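Colunness Community Help > Home and Household > Laundry

Is folding on a glass-topped table really any better than the bed or the couch?

Posted by Bamley321, February 12, 2022

My sister-in-law has decided that the dining table is the only proper place to fold washing. According to her you get crisper edges, your back doesn't hurt and the pile gets put away the same day. I've folded on the bed for decades and I'm not convinced any of this is true. A table with a hard clear top looks slippery to me, and I can't see how a cream cotton top is going to sit still on it while I'm trying to square up the sleeves.

She also wants me to buy one of those plastic flip boards. I looked at a Talis one and put it back on the shelf. It seems a lot of money for a hinged bit of plastic that does what my two hands already do.
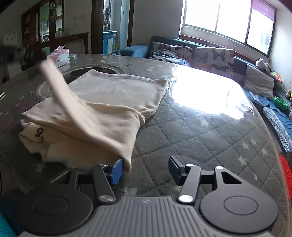

My other gripe is the light-coloured stuff. Everything we own for the warmer months is cream or beige, and once it's folded I can't tell one person's from another's. I end up unfolding half the stack to find a tag, so whatever I gained by being neat is gone by breakfast.

So has anybody tried both for long enough to say? I don't want to hear that it "sparks" anything. I want to know if the clothes come out flatter and if it's quicker.

3 replies

Jolanta Kozłowski

I did alterations for a living until I retired, and I'd say your sister-in-law is half right. A firm surface does make a flatter fold. On a mattress your hand sinks in when you press, and the crease ends up wherever it likes. You don't need a board for that, and I'd be wary of anybody who tells you they save time. I was given one in December and used it for a fortnight.

The slipping is real but easy to fix. Put an old towel or a flannelette sheet down over the clear top and fold on that. Do the garment face down, sides to the middle, sleeves back along the body, then bring the hem up toward the collar. Smooth with the side of your forearm instead of your fingertips, you cover more cloth and don't leave little dents in a knit. Stop fussing once the long edges are parallel. Nobody inspects the inside.

As for whether it gets put away the same day, that depends on when you need the table for tea. Mine got put away because people wanted to eat.

With creams and beiges, watch the sun. If the table is near a window, fold there by all means, but don't leave the stack sitting in full light all afternoon. I've had a cream cardigan go a different colour along one fold and it never came back.

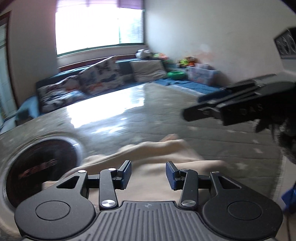

Heavier things I still do sitting down, across my knees. Trousers especially. You hold the waistband, let the legs hang, and their own weight does most of the straightening. It's slower than a table but I don't mind that with the television on.

For telling them apart, a laundry marker on the inside hem. One numeral per person, written small, on the part that stays outermost when folded. It costs next to nothing. Test the marker on a seam first, some of them bleed.

Rangel

Just hang everything. Problem solved.

Bamley321 (original poster)

Hanging's fine if you have the wardrobe for it, Rangel. We have one rail between 5 of us and it's already bowing in the middle.

Jolanta, thank you, that's more use than I expected. I tried the towel over the tabletop this morning with a basket of tops. They did come out flatter, I'll give her that much. Quicker, no. I timed it against the bed and the table was slower by more than 2 minutes, though I was also moving the fruit bowl and somebody's homework out of the road, so I don't know if that counts.

The numbering I'll do. I'm still not buying the board — and I'd want to see a month of this before I tell my sister-in-law she was right about anything.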